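Chapter 14
Movement Joints in Hard Floor Finishes

Shahnaz Sivakumar

Before reading this chapter you should be familiar with the treatment of screeds in Chapter 4, in particular the passages on drying and curling. The terms bonded, unbonded and floating are used here in the same sense.

14.1 Why floors move

A hard floor finish is a thin, stiff layer fixed to a thicker layer that behaves differently. The finish may be ceramic tile, natural stone, terrazzo or a resin-bound solid sheet. The layer underneath is usually a cement screed on a concrete slab. Each of these materials changes size during its life, and no two of them change by the same amount or at the same time.

Movement in the base has four main causes. Drying shrinkage occurs as water leaves the concrete and screed, quickly at first and then at a falling rate over months or years. Creep is the slow shortening or sagging of concrete under constant load. Deflection is the bending of a suspended floor when people, stock or furniture are placed on it. Thermal movement follows changes in temperature, and is reversible.

The finish has movements of its own. Porcelain is almost unaffected by moisture, but some fired clay tiles expand slightly after leaving the kiln and continue to do so for a long time. Many limestones are stable. Certain green marbles and slates bow when wetted on one face, and need a bedding material chosen to suit.

Where base and finish are firmly bonded and the base shortens, the finish is put into compression. Tile is strong in compression and can carry a good deal of it. The weak point is the bond. When the bond fails, the stress is released suddenly, and a row of tiles may lift to form a ridge or tent. The failure often comes long after the work was handed over, and the occupants commonly report a loud crack.

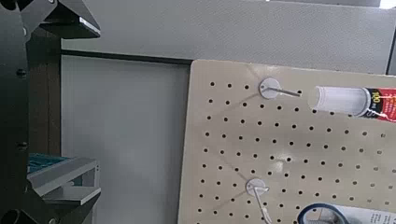
Can a flexible adhesive be used in place of movement joints?

A flexible adhesive takes up small differences between tile and base over the width of a single tile. It cannot absorb the movement that builds up across a whole floor, so joints are still required.

14.2 Types of joint

Four types of joint are described in this chapter. They are often confused on drawings, where the single word 'joint' may be used for all of them.

Structural joints pass through the full thickness of the building structure. The designer of the floor finish has no choice over their position. The joint must be carried up through screed, bedding and finish at the same line and at no less than the same width. A finish that bridges a structural joint will crack along it, normally within the first year.

Perimeter joints separate the finish from walls, columns, kerbs, machine bases and fixed joinery. They are the cheapest joints to form and the most often left out. A skirting will hide the gap, but the gap must be kept clear of mortar and grout during the work. Inspection should take place before the skirting is fixed.

Intermediate joints divide a large floor into bays. Their spacing depends on the type of base, the exposure of the floor to sunlight and heating, and the stiffness of the finish. They should extend through the bedding to the base, or to the separating layer if one is provided.

Contraction joints are formed in the screed or slab to control the position of shrinkage cracks. They open as the base dries and do not close again to any useful extent. Where the finish is laid late, after most of the shrinkage is complete, a contraction joint may sometimes be covered with a decoupling mat. The decision should be recorded in writing and agreed with the supplier of the mat.

The market hall at Havley is used as a worked case throughout this chapter. The outer walls date from 1682. The present floor was laid during conversion of the building to a food hall, and consists of large porcelain tiles on a heated screed, with polished solid-surface counters fixed on raised plinths. The original proposal showed a single uninterrupted floor 18 m long. No intermediate joints were drawn, on the grounds that the lines would conflict with the pattern of the counters. The perimeter joint was shown at the outer walls only, and the plinths were to be built tight against the tile.

Herath, the flooring contractor, queried the drawings before work began. The revised layout placed a joint on each line of columns and a perimeter joint round every plinth. Three of the column lines already coincided with tile joints. The fourth did not, and the setting-out was shifted by half a tile to suit – a change that also removed a narrow cut at the north entrance.
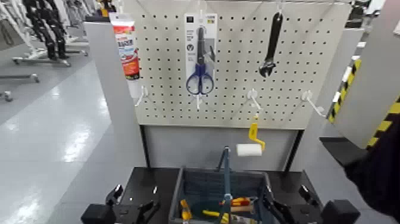 Fig. 14.1 Packaged scissors and a black adjustable wrench on a pegboard.

The heating circuits had then to be checked against the new joint lines. A heating pipe may cross a movement joint only where it is sleeved, and the sleeve must extend on both sides of the joint. At Havley two circuits were rearranged so that each served one bay. Flow and return pipes were sleeved at the remaining crossings. Where adjoining bays are on separate circuits, one may be warm while the next is cold, and the joint between them must be sized for that condition.

Joint fillings are of two kinds. A sealant-filled joint is formed on site, with a compressible backing strip below and a sealant above. The sealant must adhere to the two sides of the joint and must not adhere to the bottom. A sealant held on three sides cannot stretch freely, and will tear. The backing strip normally provides this separation, but a shallow joint needs a bond-breaker tape instead.

A preformed joint is a strip with metal or rigid plastic side sections and a flexible core, bedded at the same time as the tile. The side sections protect the tile edges from wheeled traffic. The strip installed at Havley was a Presteo section with brass sides, chosen to match the door thresholds. Its stated movement capacity was compared with the calculated movement of the widest bay, as set out in 14.4.

Sealants wear out before tiles do. A maintenance plan should state when joints are to be inspected and how worn material is to be cut out and renewed. Soft sealants tolerate more movement but are easily damaged by narrow heels and trolley wheels. Harder sealants resist damage but transmit more stress to the tile edge.
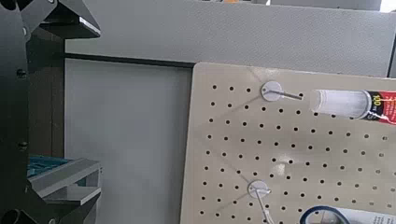

SETTING OUT AND COORDINATION

14.3 Deciding where joints go

Setting out begins with the joints that cannot be moved. Mark the structural joints on the floor plan first, then the contraction joints in the base, then every fixed element that interrupts the floor. Intermediate joints are added last, and are placed to divide the remaining areas into bays that are as nearly square as the plan allows.

Long, narrow bays should be avoided. So should L-shaped bays, in which a crack tends to start at the inner corner. A corridor meeting a wide room needs a joint at the opening, whether or not there is a door. The same applies where a heated floor meets an unheated one.

The tile module is fitted to the joints only after this has been done. Designers often work in the opposite order, beginning with the tile pattern and looking for places to hide joints in it. The Nondgate arcade, discussed in 14.6, was set out in this way, and several of its joints stop short at the edge of a decorative border. A joint that stops part of the way across a floor gives no relief beyond its end, and the stress is concentrated at that point.

Joint positions should be dimensioned from the structure and not from the finished wall face. Wall linings are frequently altered at a late stage, and a floor plan tied to them will be wrong by the thickness of the lining.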